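Painted Wooden Blocks, Loose Cubes
Sold by the bag or by the box
Padeneo Play Goods, Prilthorpe

Hi, and welcome to the block page! I get more mail about these than about anything else in the shop, so I've finally rewritten the whole listing and put the answers in one place. If you've bought from me before you can skip down to the ordering part. If you haven't, get a coffee, I do go on a bit.

What they are

Plain wooden cubes, painted one solid color each. No letters, no numbers, no little ducks. I started out selling alphabet blocks like everyone else and found that the parents who came back kept asking for the blank ones, so eventually I gave up on the letters and went all in. Kids sort them, stack them, line them up along the baseboard, load them into dump trucks and (in my house) hide them in boots.

The paint is water-based and goes on in thin coats with a light sanding between them. We round the edges a little before painting, just enough that they don't bite when you kneel on one in the dark. They still hurt. I can't fix that.

Colors

Green, yellow, red, blue and natural. The green is on the minty side, and I know that's not for everybody -- a few people have written in wanting a proper forest green, and I did try one, but it looked nearly black on a gray rug and I hated it. The yellow is a warm golden yellow and it's the one that runs out first, every single time. Red leans toward brick. If you want a fire engine red, these will disappoint you, and I'd rather you knew before you paid for shipping.

Colors shift a little from batch to batch. If you're topping up an older set, drop me a note with your order and I'll try to pull from a batch that's close.

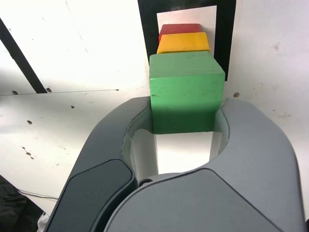 Wear is the other thing I get asked about. Painted blocks get used and painted blocks get marked, and I'd be fibbing if I said ours didn't. Corners go first, then you start seeing small dark specks and scuffs on the faces, mostly from being knocked against each other in a bin. My own set is on its second kid and looks it. I like them that way, but if you want them to stay crisp, keep them in the cotton bag between uses and don't let anyone tip them down the stairs.

If a block gets really beat up you can sand it and repaint it. Fine sandpaper, wipe off the dust, two thin coats, let it dry overnight between them. Pavithra Fernandes paints most of our stock and she swears by a small foam roller over a brush. I've tried both and she's right, the brush leaves lines.

Cleaning

Damp cloth, drop of dish soap, dry them off with a towel. That's it. Please don't put them in the dishwasher! And please don't soak them. The wood swells, the paint cracks along the grain and there's no getting it back. I had a customer boil hers, bless her, and she sent me a very sad bag of blocks.

If they've been handled by a whole room of toddlers with colds, wipe them down and spread them on a rack so the air gets all the way around. Don't put them away damp.

Which set to get

The Griffiths bag is the small one, and it's what I'd pick for a birthday present or for a grandparent's house. Mixed colors, drawstring cotton bag, fits on a shelf. You won't build a castle with it but you'll build a pretty good tower.

The Travon box is the big one, for families with more than one kid on the floor at once, or for a small playgroup. It comes in a lidded box that's sturdy enough to sit on if you're four. Same cubes, same paint, same mix of colors, so the two go together fine if you start with the bag and get ambitious later.

For classrooms and waiting rooms I also sell loose cubes by the carton, 1,000 to a carton, mixed or single color. Single-color cartons are made to order, so allow extra time on those. Dilwyn Skyrme handles the big orders and he'll write back to you with a shipping quote before anything gets charged.

Stock as of 2021-02-13

Griffiths bag, mixed: in stock
Travon box, mixed: in stock
Loose cubes, green: 1,763
Loose cubes, yellow: 905
Loose cubes, red: on the drying racks, ready later in February
Loose cubes, blue: sold out, sorry
Loose cubes, natural: in stock

I update that list by hand when I get a minute, so if you're ordering a lot of one color, email first. As you can probably tell from the yellow, there isn't enough on the shelf for a full single-color carton right now, but we can paint more.

Ages and safety

I recommend the blocks for ages 2 and up, with a grown-up nearby for the youngest ones. They're solid wood and they have some weight to them, and a two-year-old with a good arm can do real damage to a TV. Throw away any block that has split or has paint coming off in flakes, or send me a picture and we'll sort out a replacement if it's a newer set.

Shipping and returns

Bags go out in a padded mailer, boxes go out in a bigger box with paper around them. I pack everything at the counter here in Prilthorpe, usually with the radio on, and I do put a handwritten card in if you tell me it's a gift (write what you'd like it to say in the notes field, and keep it short, my handwriting is large).

If you change your mind, send them back unused and I'll refund the blocks. You cover the return postage unless I've messed up the order, in which case I do. Made-to-order cartons can't come back unless there's something wrong with them.

Local pickup is free. Choose it at checkout and wait for my email before you drive over -- a couple of folks have turned up while the paint was still tacky, and we all stood there looking at the racks.

Questions about color matching, big orders or repainting can go through the contact form. I answer in the evenings.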